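# Pour les plages d'hiver

Je suis retourné à Arkholm un dimanche de novembre, sans prévenir et sans bagages, avec un manteau trop fin et l'envie de marcher au bord de l'eau. Seize ans que je n'y avais pas mis les pieds hors saison ! Et je suis rentré convaincu d'une chose que je répète depuis à qui veut l'entendre : la mer, il faut aller la voir quand il fait froid.

L'été, la ville compte plus de 3000 vacanciers, on se gare à Rernach et on finit à pied, la glacière cognant contre le mollet. J'ai aimé ça, enfant. Mes parents nous installaient toujours près du même épi rocheux, et je passais l'après-midi à creuser des canaux que la marée reprenait avant le goûter. Mais je ne crois pas avoir regardé la mer une seule fois, à cette époque. Je jouais devant.

En novembre, on la regarde. Il n'y a qu'elle, avec ce bruit énorme qu'on entend dès la rue de la gare, et cette couleur entre l'ardoise et le vert bouteille qui change toutes les dix minutes. J'ai marché jusqu'à la pointe Arrieta, face au vent, en croisant 11 personnes et presque autant de chiens. Tout le monde se dit bonjour, c'est déjà un bonheur !
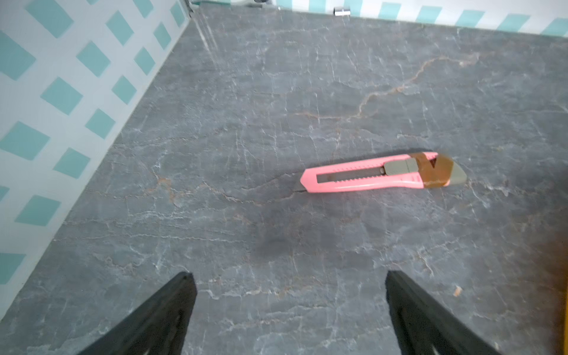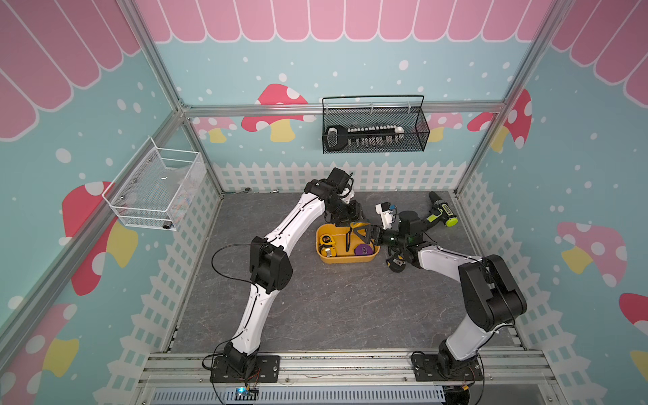 On me répond souvent que tout est fermé. C'est vrai pour les glaciers et les loueurs de pédalos, et je m'en passe très bien. Le café Katum, lui, reste ouvert, à 500 mètres de la digue, avec ses vitres embuées et une soupe de poisson dont je rêve encore (prenez le pain grillé en plus, vraiment). J'y suis resté deux heures, les joues brûlantes, à écouter mes voisins discuter des coefficients de marée comme d'autres parlent de football.

Je sais bien que tout le monde ne peut pas partir comme ça, sur un coup de tête. Les trains d'hiver sont rares, et je trouve dommage que la ligne côtière perde la moitié de ses horaires dès la fin septembre, comme si la mer rentrait au garage avec les parasols. Deux allers-retours de plus le week-end suffiraient à changer les habitudes. Je les prendrais, et j'emmènerais du monde !

Au retour, j'avais du sable dans les chaussettes et du sel sur les lunettes. Le train de 17 heures était presque vide, il faisait déjà nuit, et j'ai gardé le front contre la vitre jusqu'au tunnel. J'y retourne en janvier, avec un meilleur manteau.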